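Visit notes, Manole play food works and showroom, February 25, 2025

I went up to Manole for the open day, mostly to see the sandwich and burger sets before the nursery order has to go in. The site is on the Drirkarell estate, past the tile warehouse, and the entrance is round the back. Parking is free but the signs send you to the wrong gate. Sign in at the hatch and they give you a paper badge with a number on it. Mine was 614.

## Moulding and paint

The tour starts in the moulding room. It was loud and we only got ten minutes in there. The buns are made in two halves and left on racks overnight before they go through for colour. Our guide said the toasted edge is the step that gets redone most often. If the brown goes on too heavily the bun looks burnt, and if it is too light the children's catalogue photos come out looking like pebbles.

Next door is painting and checking. Pieces that fail go into a blue crate and are sold off by weight in the factory shop. I looked through the crate on the way out and found very little wrong with most of them.

We were shown the sample cupboard as well, with older lines going back to when the firm was still called Starix. The old fried egg is better than the new one, in my opinion. They have no plans to bring it back.

## The burger counter

The showroom is upstairs and this is where I spent most of my time. Sets are out on low tables, and you are allowed to handle anything. I went to the burger counter first, which is sold under the Borkavine name.

The fillings stand on edge in clear acrylic holders with thin dividers, so each slice can be picked out on its own. I liked this more than the lidded tub we have now, where everything ends up at the bottom. The white tray has rounded corners and a raised rim. It should be easy to wipe down.

The patties are the best pieces in the range. They have a proper grilled texture and are not all the same brown. The tomato slice is orange-red and goes lighter in the centre. I was less sure about the flat orange-beige strips, which could pass for cheese or ham. Our three-year-olds will call them whatever they like.
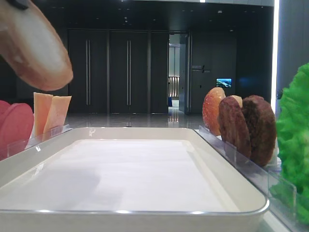
## Prices and ordering

- Burger counter, full set: £197 before VAT.
- Spare fillings are sold in mixed bags only. I asked for patties on their own and the answer was no.
- Holders can be bought separately, order code 742. The tray can't.
- Delivery is in March if the form is in by the end of this month.

The trade discount starts at £1502, well beyond what we spend in a year. Two nurseries can put in a joint order as long as it goes to one address, so it may be worth ringing round.

## Getting there and eating

The bus from the station stops at the bottom of the hill and it is a steep walk up. Tea and coffee were laid on in the showroom. Lunch was not, and the van on the estate had shut by half past one, so bring sandwiches.

The factory shop takes cards. I came away with a bag of seconds for £4, mainly lettuce, and left the order form in the office tray with the burger counter ticked.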